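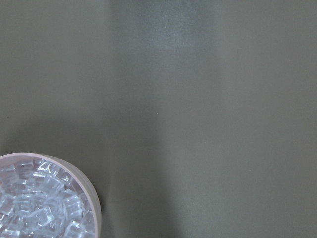
Séance 4 – Les gris colorés et l'art de ne pas sortir le tube de noir

Cours de couleur, première année, atelier de Drarnmont
Notes rédigées par Lucie Sandhu, à relire avant la séance pratique

Bonjour à toutes et à tous. Comme la dernière fois nous avons beaucoup parlé et peu peint (c'est ma faute, je le sais bien), je vous remets par écrit l'essentiel, avec deux ou trois choses que je n'ai pas eu le temps de dire.

1. Ce qu'on appelle un gris coloré

On parle de gris neutre quand aucune teinte ne domine, et de gris coloré – ou de ton rompu, vous trouverez les deux dans les livres – quand une couleur a été rabattue par sa complémentaire sans disparaître tout à fait. Le kaki, le taupe, le vert olive, l'ardoise sont de cette famille. Regardez autour de vous en rentrant ce soir : les murs, les trottoirs, les manteaux, presque tout ce que nous voyons dans une journée est fait de ces tons-là, et les couleurs pures y sont rares.

2. Rompre une couleur

Prenez un jaune et ajoutez-y une pointe de violet, vraiment une pointe, au bout du couteau. Le jaune verdit un peu, puis brunit, selon le violet que vous avez choisi. Avec un violet tirant sur le bleu, vous irez vers l'olive ; avec un violet plus rouge, vers la terre. Ceux qui ont tendance à verser d'abord et à réfléchir ensuite (Tyson Dufour se reconnaîtra, et je l'embrasse) gagneront à partir toujours de la couleur claire et à y amener la foncée.

Le noir d'ivoire mélangé au jaune donne lui aussi un très joli vert sourd. Je ne vous l'interdis pas pour toujours, seulement jusqu'en septembre !

3. Le ton local et la lumière

Une surface mate et unie n'est jamais d'une seule couleur pour le peintre. Le ton local, c'est la couleur propre de l'objet ; la lumière l'éclaircit ici, le refroidit là, et un reflet peut y poser un voile presque bleu. Plissez les yeux et cherchez d'abord les valeurs, ensuite seulement la température. Bernadette Halvorsen, qui m'a appris le métier, nous faisait peindre un drap pendant tout un trimestre. Je vous épargne le drap, mais gardez l'idée.

4. Exercice à rendre le 26/3/26

Sur une feuille de papier épais, tracez une grille de 15 cases. Choisissez une paire de complémentaires et passez de l'une à l'autre, case après case, en notant au crayon les pigments employés. Refaites ensuite la même échelle en ajoutant du blanc à chaque mélange. Laissez bien sécher avant de comparer, la gouache change en séchant et vous auriez des surprises.

Les feuilles sont à déposer en salle 310, dans le casier de Mackenzie Hiebert. Pensez à écrire votre nom au dos.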